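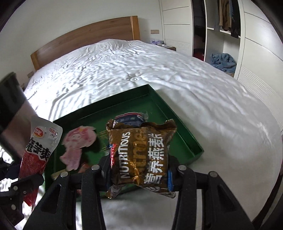 Budgeting for a hand-held gripper kit: what am I forgetting?

Elango Shenoy
August 27, 2024

Hi all, long-time lurker, first proper post. I've got a little over a week to hand in a costed list for a small picking project and I'd love someone to poke holes in it before I do.

The job is snack packets. Small crinkly ones with crimped ends, oat snacks, konjac and so on, going in and out of a shallow tray. We want people to do the picking by hand with a two-finger gripper and a camera on it, then use the recordings to train an arm that we'd buy in February if the first bit goes well. All of it has to happen in ordinary rooms with ordinary furniture, so nothing that needs bolting to a floor!

I've had two quotes. Ustero want 691 pounds per gripper with the camera mount included. Berisha are cheaper per unit but sell the finger pads separately at 13 pounds a pair, and I can't work out how many pairs I'd get through. I was going to buy three grippers, one set of spare pads each and call it done. Is that daft? And do I budget for the arm now or leave it as a blank line?

14 comments

Gorazd Spahić

Not daft, but I'd buy two grippers and put the third one's money into pads and packets. I did a very similar plan last year (pouches of cat food, so a bit heavier than yours) and pads were the line I got most wrong. I'd put down six pairs for the whole project and ended up ordering 76. Shiny film is slippery stuff, and once the surface of the pad goes smooth you're squeezing harder and crushing what's inside.
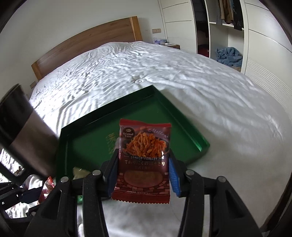

I'd also get pads in two colours if Berisha do them, one for each jaw. It makes going back through the recordings so much easier when you can tell left from right at a glance, and at that price it costs you nothing extra.

Packets are the other thing. They get tatty after enough squeezing and then they don't behave like new ones, so put in a proper consumables line and buy a mix of brands and sizes. Mine came to 111 pounds and I still had to pop out for more.

As for the arm, put a figure in. Ask Draketum for a written estimate, even a vague one. My lot saw a blank line and assumed it meant zero, and that was a very awkward meeting.

Helpful: 22

Bristach_Parts

pads pads pads. also check delivery, ours doubled the bill

Helpful: 5

Elango Shenoy

Thank you both, two grippers it is then. I've asked Berisha about colours and a price for a bigger bag of pads, and I'm chasing Draketum for the estimate. Gorazd, did you replace the pads on a schedule or just when they looked worn?

Helpful: 2
Shared 9 times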